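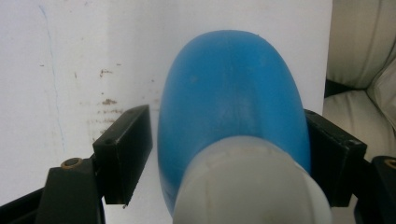 January, 14:30. Bottle store, bench 2.

Sorting of the blue plastic bottles continued. Each bottle is checked for scuffing on the body, the fit of the white cap, and the state of the seam. Surface scuffs alone are not grounds for rejection - see the note by I. Prydderch inside the cupboard door.

Shelf label to read: BLUE, WHITE CAP, 600 ml. The old Vustari labels are to be removed before restocking. Residue comes off with warm water and a plastic scraper; solvent is not to be used on the bodies.

Caps are to be closed by hand only. Two from the Groen delivery were overtightened last month and had to be cut off. Spare caps are in drawer 70, under the funnels.

Stock sheet 631 still lists these bottles under the former supplier, Sutano. H. Thoroddsen has been asked to correct the entry and to confirm whether the next order goes to Gorken.

Outstanding: rinse and drain the lower rack, reprint the shelf label, return the scraper to bench 1.

Stopped at 16:10. Lower rack not started.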